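**Call for participants: home laundering and denim wear study**

Romilden Textile Testing is recruiting households in Imenton for a study of colour loss in everyday clothing. The trial begins in November and runs for 12 weeks.

Participants must:

- own at least 3 pairs of trousers, including one pair of dark blue jeans
- wash clothes at home
- keep a written record of each wash

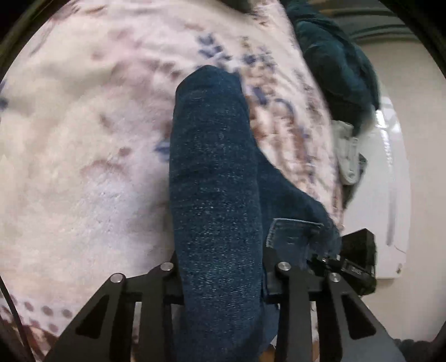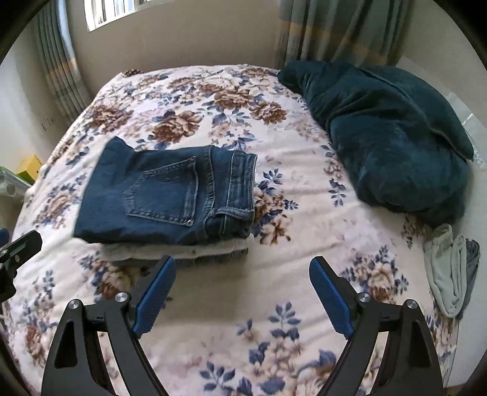

Garments are measured at our Marchand Street laboratory at the start and finish of the trial and returned within seven days. Detergent is supplied. Participants are reimbursed for travel, up to three visits. Dry-cleaned garments are not eligible.

To apply, send your postal code and washing machine model to the Jinness study desk.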